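3.2. Constitution du corpus et état des métadonnées

Le dépôt numérique de Drircombe rassemble des fichiers iconographiques versés par les laboratoires, les services administratifs et les bibliothèques de l'établissement. Le présent travail porte sur les 2 342 fichiers du versement Stusex, premier ensemble traité selon le plan de classement Curker. Il s'agit de documents nativement numériques. Les reproductions de tirages argentiques et les plans numérisés, régis par une procédure distincte, ont été écartés dès l'inventaire.

Pour chaque fichier, trois niveaux d'information ont été relevés : les métadonnées techniques inscrites dans le fichier lui-même, les métadonnées descriptives fournies par le service versant, et les mentions portées sur le bordereau. Les discordances entre niveaux ont été consignées sans correction. Lorsque le bordereau et le fichier indiquaient deux dates différentes, les deux valeurs ont été conservées dans des champs séparés, conformément à l'usage des services d'archives pour les dates incertaines.

Le relevé fait apparaître des lacunes importantes. La date de création manque dans 876 notices. Pour 495 fichiers, aucune mention ne permet d'établir le régime de droits applicable, ce qui interdit leur communication à distance tant que le service versant n'a pas été consulté. Les intitulés sont fréquemment réduits à un numéro d'ordre, parfois réinitialisé d'un lot à l'autre, de sorte que plusieurs documents différents portent un nom identique.

La distinction entre prise de vue et image de synthèse constitue une difficulté particulière. Le schéma descriptif initial prévoyait un champ unique, « nature du document », dont la valeur par défaut était « photographie ». Les images calculées s'y trouvaient donc enregistrées comme des photographies, sauf intervention explicite de l'agent chargé de la saisie. Nous avons introduit la valeur « image de synthèse » et repris l'ensemble des notices (figure 2). L'attribution repose sur l'examen visuel, complété lorsque cela était possible par la mention du logiciel de rendu.

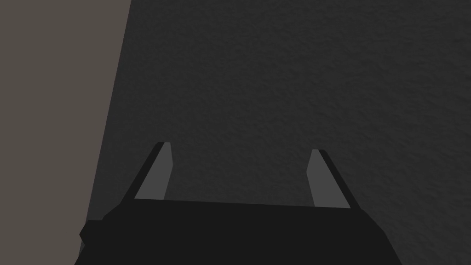
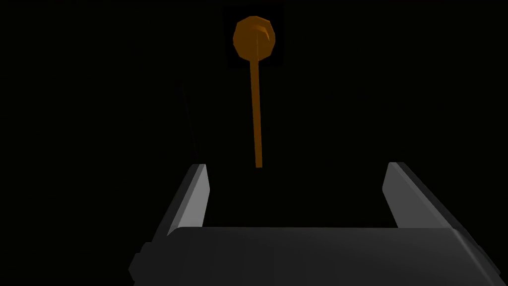
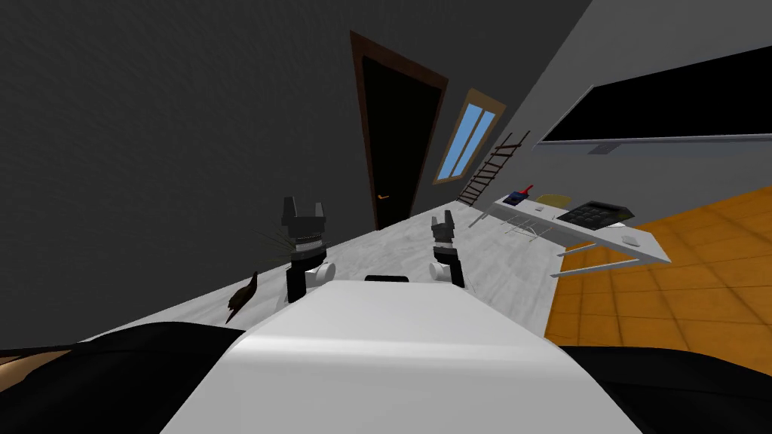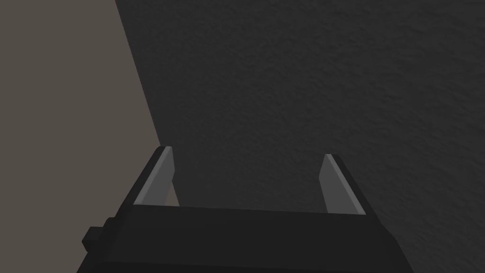 Figure 2. Images de synthèse, versement Stusex.

3.3. Règles de reprise des notices

La reprise s'est déroulée en deux passes. La première a porté sur les champs obligatoires : identifiant, provenance, nature du document, date et droits. La seconde a concerné l'intitulé et l'indexation matière. Cette séparation allonge le traitement, mais elle permet de verser les notices minimales dans le catalogue sans attendre l'achèvement de l'indexation.

Les intitulés restitués figurent entre crochets, l'intitulé d'origine étant maintenu dans un champ propre. L'indexation matière a été limitée aux termes de la liste Beyene, qui présente l'avantage d'être déjà employée pour les fonds imprimés de l'établissement. Les termes absents de cette liste ont fait l'objet d'une proposition motivée ; dans l'intervalle, le terme générique immédiatement supérieur a été retenu.

Les doublons ont été recherchés par comparaison des empreintes numériques. Cette méthode n'identifie que les copies strictement identiques. Deux exportations d'une même image dans des formats différents, ou avec des taux de compression différents, sont tenues pour deux documents et reliées par une relation de version. Aucun fichier n'a été éliminé à ce stade.

3.4. Limites

L'examen visuel demeure sujet à l'appréciation de l'agent. Les images de faible définition et les documents composites, qui associent une prise de vue à des éléments calculés, ont donné lieu aux hésitations les plus fréquentes ; ils ont reçu la valeur « indéterminé ». Le schéma ne permet pas encore de décrire séparément les composantes d'un même document. La version révisée du plan de classement, dont la mise en service est prévue en février, comportera un champ répétable destiné à cet usage.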